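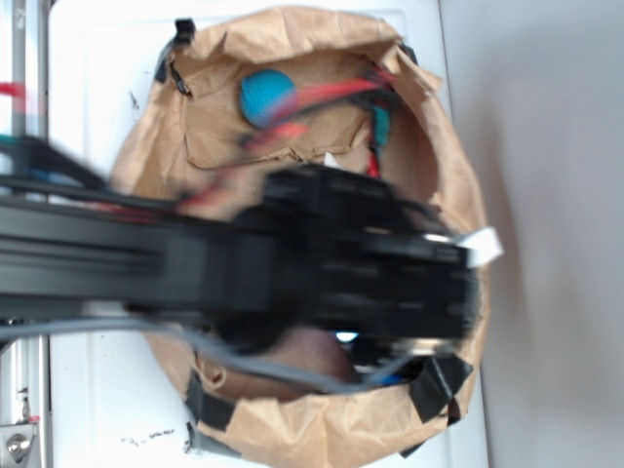
Minutes, equipment planning meeting, Nutimness workshop, November

1. Second arm. Two offers were received, from Clonari and from Giannakopoulos. Clonari asks 1,646 for the arm without gripper. Giannakopoulos did not yet include delivery. Decision is moved to next meeting.

2. Spare parts. Agreed to buy 3 sets of gripper fingers at 219 per set – the budget line for repairs can carry this.

3. Consumables. Paper bags and black tape will be ordered together, 20 bags for the bin picking trials.

4. Hostonden site. The request for a second table stays open until the floor plan is received.

Meeting closed at 4:20 p.m.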